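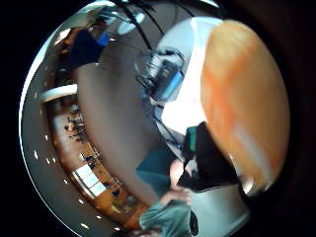
I have been baking with the same jar of sourdough starter since August and I'm still not tired of talking about it, so if you came for the garden posts, come back next week. This one is all bread.

A bit of background first. My neighbor Ngozi Nwachukwu gave me a spoonful of her starter in an old mustard jar with a strip of tape on the lid that said FEED ME. She's had hers for years and it's a beast. It doubles before lunch and smells like green apples. Mine sulked for the first ten days. It made a few bubbles, then a layer of gray liquid, then nothing, and I was pretty sure I'd killed it. Ngozi told me to switch to rye for a couple of feedings and move it off the windowsill, where it was getting cold every night. Two days later it pushed the lid off. I texted her a row of exclamation marks at 6 in the morning and she was very nice about it.

So what have I learned? Mostly that I was in too much of a hurry. Every recipe I tried gave a time for the first rise, four hours or five hours or whatever, and I followed the time and ignored the dough. My kitchen is on the north side of the house and it's chilly in there from the first cool week on. Four hours in my kitchen is nothing! The dough would be sitting there flat and tight like a hockey puck and I'd shape it anyway, and then wonder why the loaf came out with one huge hole under the crust and glue everywhere else.

Now I put a small piece of the dough in a straight-sided glass and mark the level with a rubber band. When it has gone up by half, I shape. Some days that's five hours, and once it was almost nine. I know plenty of people already do this, but I felt like a genius when I started.

My regular loaf goes like this. I mix 387 grams of bread flour with a handful of whole wheat (I really do mean a handful, I stopped weighing it) and enough water to make a dough that's sticky but holds together. That sits for half an hour. Then in goes a big scoop of starter, squished through with wet fingers, and the salt after that. I fold it every half hour until I get bored, which is usually three times. Shaping, basket, fridge overnight. In the morning the oven goes on with the heavy pot inside, and I make coffee and stare at it.

The fridge part changed everything for me. I used to bake the same day and the bread was fine, but it tasted like plain white bread with a nice hat on. A night in the cold gives it that sour edge, and the dough is so much easier to score when it's firm. I can do a leaf pattern now! It's a wonky leaf, a little like a feather that got stepped on, but my son recognized it without any hints.

A word about flour, because I went down a hole with this. Toshio Ogura, who I know from the Friday bread swap at the library, grinds his own from whole wheat berries and brings these dark, heavy loaves that taste like toasted nuts. I was so jealous that I borrowed his mill for a weekend. It sounds like a truck full of gravel. The dog left the room and didn't come back until supper. The bread was wonderful, though – dense, a bit sweet, perfect with salted butter – and I'd happily eat it every day if somebody else did the grinding. For now I buy the stone-ground kind in the big paper sack and keep it in the freezer.

The swap itself deserves its own post and I'll write it one of these days. It's so simple. You bring a loaf, you take home a loaf. Ifeoma Ekwueme makes a plantain bread that isn't sourdough at all and it's always gone first. Last time I got there early on purpose and still missed it, so I've started hinting that a trade could be arranged outside official hours. So far she just laughs.

Things that flopped, since I promised to be fair about those too. Olive bread, where I didn't drain the olives and the whole bottom turned to mush. A chocolate and cherry loaf that burned on the outside because of all the sugar, although the middle was delicious and we ate it with spoons. Bagels, twice. They came out flat both times, and I think I let them go too long before boiling, but if you have a bagel method that works with a slow starter, please, please leave it in the comments. I'm not giving up on bagels.

And discard! I used to pour the extra down the sink with a guilty feeling. Now it goes in a second jar in the fridge and turns into crackers. Stir in melted butter, salt and whatever seeds are rolling around in the cupboard, spread it as thin as you dare on a sheet of baking paper, and bake until the edges go brown. Score it after ten minutes so it snaps into squares later. I've made these so often that I can do it while on the phone. Pancakes are good as well, a little tangy, and they soak up syrup like you wouldn't believe.

Next I want to try a potato loaf. Ngozi swears by saving the water from the boiled potatoes and using it warm in the dough, and she says it stays soft for days. She also says to mash the potatoes while they're hot and let them cool all the way before they go near the starter, so I've written that on a sticky note and put it on the oven door. There's a bag of russets on the counter and the starter got a double feeding after breakfast. I'm thinking chives, or maybe black pepper, or both if there's enough dough for two small loaves. I'll let you know how it goes!

Recent posts
Tomatoes in pots, the final tally
Why I moved the compost bin again
Seed crackers three ways
A soup for people with too much squash
Borrowing a pressure canner

Leave a comment | Subscribe by email | Contact
All text copyright of the author. Please ask before reposting.
Back to top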